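El precio de no decidir

La suscripción como mal menor

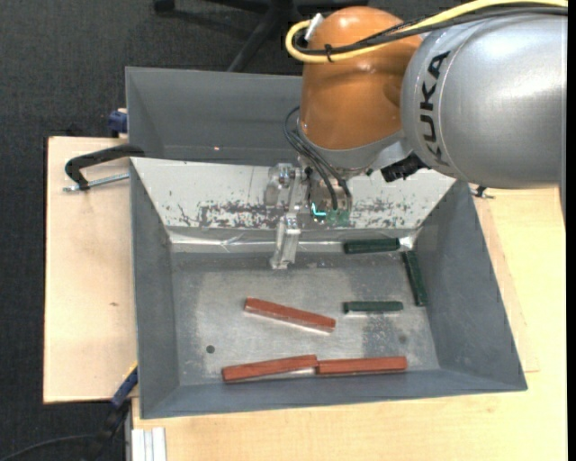 Hace unos meses me llegó un aviso de Stelon, la aplicación donde guardo mis recetas: la cuota anual pasaba a 122 euros. El mensaje hablaba de «acompañarme mejor». Yo solo quería encontrar la de las lentejas. Desconfío de esa manera de vender, que convierte cualquier compra en un alquiler sin fecha de salida. Un brazo de KUKA sobre un cajón metálico con seis bloques, tres verdes y tres rojizos, deja al menos claro cuántas piezas hay dentro; mi contrato, en cambio, ocupa 20 páginas y todavía no sé qué incluye.

Serpil Aksoy, con quien discuto de esto a menudo, sostiene que pagar poco a poco democratiza el acceso. Puede ser. También sirve para que dejemos de sumar. Cuando por fin sumé lo mío, entre música, recetas, copias de seguridad y un diccionario, salieron 2.710 euros en cinco años. Del diccionario ni me acordaba.

Me dirán que basta con darse de baja. Lo intenté en agosto y sigo esperando el correo de confirmación.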